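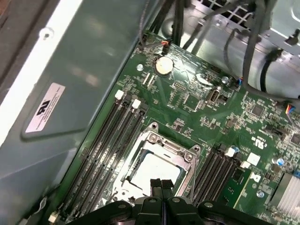 Ostap Hrynyshyn wrote in to ask whether Cedis can plan a move into a processor socket without a full CAD model of the board, and whether he'd have to throw out the robot program he already has. Good questions, and pretty much why I started writing this thing!

Cedis 36 - motion planning and guarded control for computer teardown
Item no. 3884
Page updated May 8, 2018

I write Cedis more or less on my own (Ramalho handles the sales side and yells at me when this page goes stale). It's a software package that sits between your cameras and your arm controller. You tell it which part you're going after, it works out an approach that keeps the wrist and fingers clear of everything sticking up inside the case, and then it slows the arm way down for the last bit and watches the force readings while the fingers close.

You don't need a CAD model of the board. Cedis builds a rough height map from your depth camera and lines it up with a few landmarks you click once per board type - the corners of the socket frame work great, and so do screw heads. Memory slots are okay too, but they look a lot alike and I've seen the matcher slip over by one slot, so please click something else along with them.

Your old program stays where it is. Cedis runs as a call inside it: you hand over control at a pose you pick, and you get it back at a pose you pick. 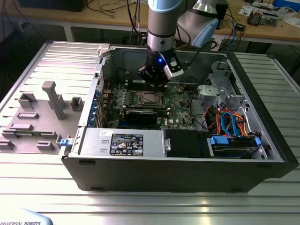 Do I need both a fixed camera and a wrist camera?

The wrist camera alone is enough for parts you can see from straight over the case. Add the fixed one if you want the planner to know where the cables and the drive cage are before the arm starts down.

Cables are the hard part, and I'd like to be upfront about that. Cedis treats a bundle as a solid lump with some padding around it, so sometimes it refuses a path you could have threaded by hand. You can shrink the padding in the settings, but do it in small steps and keep a hand near the stop button!

What's in the download:
Planner and guarded-move controller
Belley, my camera calibration tool (also works by itself)
Landmark editor with undo, finally
51 recorded approach paths to play back in the simulator
A manual I rewrote in January

You'll need a Linux PC with a decent graphics card, an arm controller that takes streamed joint targets, and force readings from either the arm or a sensor at the wrist. The height map holds up to 3000 saved views, and after that the oldest ones get dropped. 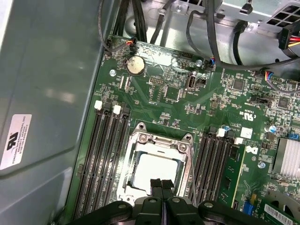
One reader's comment on the last release was that the final approach is too slow, and that waiting for the fingers to creep up to the socket drove him up the wall. Fair enough. Version 36 has a separate speed setting for the final approach, and it also skips the second camera check if the first one matched well. I left the default slow, so go to Settings, then Approach, and bump it up yourself.

Licenses are per arm, and you can move one to a different PC by logging out on the old one first. Updates are free inside the same version number. For a quote or a trial key, write to Ramalho and mention the item number, your arm model and which cameras you have. If your controller isn't on the supported list, tell us anyway - I add new ones when I get the chance, and it helps if you can run a test build for me.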